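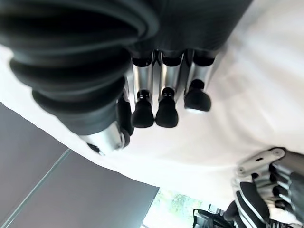 The training hall at Nullow used to be a carpet showroom, and the sample racks are still bolted to the back wall. The woman who runs the teaching floor hangs her coat on one of them. Her job title has changed twice since she came, she tells me, and neither version would fit on the door. What she does is spend her working life moving robot hands by moving her own.

"People come in expecting me to type something," she says. "Then they see me in the gloves, folding a napkin very slowly, and you can watch the respect leave their faces."

The hands work in pairs and so does she, one glove each side, with a headset she wears pushed up on her forehead between attempts like a pair of reading glasses. When she closes her fingers, the robot's fingers close a moment later. How long a moment is a sore subject. The gloves come from a supplier called Omska, and the first set had a delay she compares to phoning a relative overseas in her childhood.

"You'd pinch, nothing would happen, so you'd pinch harder. Then both pinches arrived together. We went through a lot of paper cups."

I ask what a good demonstration looks like, and she takes so long to answer that I assume she's lost interest. Boring, she says finally. A good one is boring. The hand goes to the thing, takes hold of it, puts it where it belongs and leaves. The trouble is that people don't work that way, least of all people who know they're being recorded. New operators hover. They tap the object to see if it's really there. They pick it up, think better of it and set it down again, and all of that goes into the recording.

"And the robot will learn it. It has no idea you were dithering. It thinks the dithering is the job." One early batch came from an operator who always paused before letting go, to check the view through the headset. For weeks afterward the robot paused too, on its own, over every cup and every spoon, checking nothing at all. "It looked very thoughtful. Visitors loved it."

Her quota for a simple task is 200 clean attempts. Anything with cloth in it gets 300, and she says the word cloth the way other people say taxes. Fabric never lies the same way twice, so there's no resetting it neatly, and the operator who resets it too neatly gets told off. The recordings are watched by a second person, who throws out the bad ones. On a new operator's first day that might be 70 of them. She mentions this quite cheerfully.

The older way of teaching was to take hold of the arm itself and drag it through the motion. They still do it for big, plain movements such as opening a drawer. She's fond of the method and will defend it at length, partly on the grounds that you can feel when the arm is unhappy. But you can't drag a whole hand through a pinch with your own fingers in the way, and so for anything delicate it's back to the gloves.

What surprised her most was the wrist cameras. She'd assumed she would steer by the view from above, the way you'd watch your own hands on a table. Within a month she had all but stopped looking at it. "The wrist sees what the fingers are about to do. It's a terrible view of everything else. Half the time the world's upside down and there's a tree in it." She got used to this in 15 sessions, by her own count, and went home from the first few of them needing to lie down.

The company trains hands for two customers. Bachmann wants parts sorted, and sends them in sturdy boxes with labels. Vultier wants linens handled, and sends linens. I don't need to ask which account she prefers.

Does she worry about teaching herself out of work? She gives me a look that suggests I'm not the first to ask this week, or possibly this morning. The robots get better at a task, she says, and then somebody in sales hears about it and promises a harder one. She spent most of the spring on napkins. In May she was told the napkins were going very well and would she mind starting on fitted sheets.

"I can't fold a fitted sheet," she says. "I've never been able to fold one. I roll it up and shut the closet door." She pulls the headset down over her eyes and flexes the gloves. "So that's what it's going to learn."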